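Jun 28, 2026

1/
Writing up the counter fault in Irora, because three people have asked and I keep giving a different half of the answer. Irora is our pick-and-place setup for kitchen scenes. All of this happened in simulation. The real arm was parked.

2/
Background. We run batches of 3000 episodes in Tandau. Stistari does the motion planning. The scenes come from the Agudelo set, which has a lot of stone counters and islands. Each episode picks up one object and puts it somewhere else.

3/
The success rate on the last batch looked normal. I would have signed off on it. The thing that made me look again was the contact force log, which had spikes far above anything the real gripper could put out.

4/
Sorted by peak force, the worst one was episode 1476. It was marked as a success. The gripper had gone under the counter slab and was pushing up into it, and the episode still got a green tick.

5/
First guess was a bad camera pose. Wrong. The camera was mounted where it should be. I lost a morning on that.

6/
Second guess was the planner ignoring the counter. Closer. Stistari did have the counter in its world, but as a thin sheet at the height of the top face. The slab in the Agudelo files is thick. So the planner believed there was free space where there was stone.

7/
The physics side had the full slab. Two parts of the system disagreed about the same piece of furniture, and neither one raised an error. The planner sent the arm up, physics said no, and the controller kept pushing to reach its target.

8/
Why it counted as a success: the check only looked at the distance from object to goal, measured flat, with no height in it. If you are directly under the goal, that distance is zero. I wrote that check. It dates from when every scene was an open table and there was nothing to be under.

9/
There was also a force limit that should have stopped the episode. It was set in the config and never read, since the config key had been renamed and the old name was still in the file. Unknown keys were dropped with no warning. They now stop the run at load time.

10/
How much was affected: up to 400 episodes in the batch. I can't give a tighter number until the replays finish. Some of those touched the underside lightly and would have been fine anyway – I'm pulling them all regardless. If you trained on that batch, please hold off on comparing results.

11/
What would this do on hardware? The arm has its own force stop, separate from the config, and I tested it again on Friday. It trips. But a policy that learns to press things up into a counter is a policy I don't want near a real counter, or near anyone's hand resting on the edge of one.

12/
Fixes in so far. The planner now builds its counters from the same mesh that physics uses. The success check includes height and needs the object to be resting on something. Any contact between the gripper or a held object and the underside of furniture ends the episode as a fail. The viewer has the debug drawing left on by default, so you will see red markers in new captures too.

Gripper camera view from the replay. The pale block between the fingers has its top up against the edge face of the slab, and the dark marble top is above all of it. A few other items are in the shadow under the edge as well, and I still need to work out whether they spawned there or got dragged. Nothing in the placement log says either way.

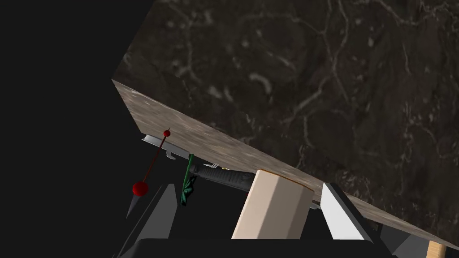 13/
Still open: the item placement question, the rest of the replays, and a full batch on the fixed planner, which I expect to start in July. The old batch is staying on the server with a warning in its readme – don't delete it, I need it for the comparison. If you have an older Agudelo export with thick counters in it, check your planner's version of the slab before you run anything.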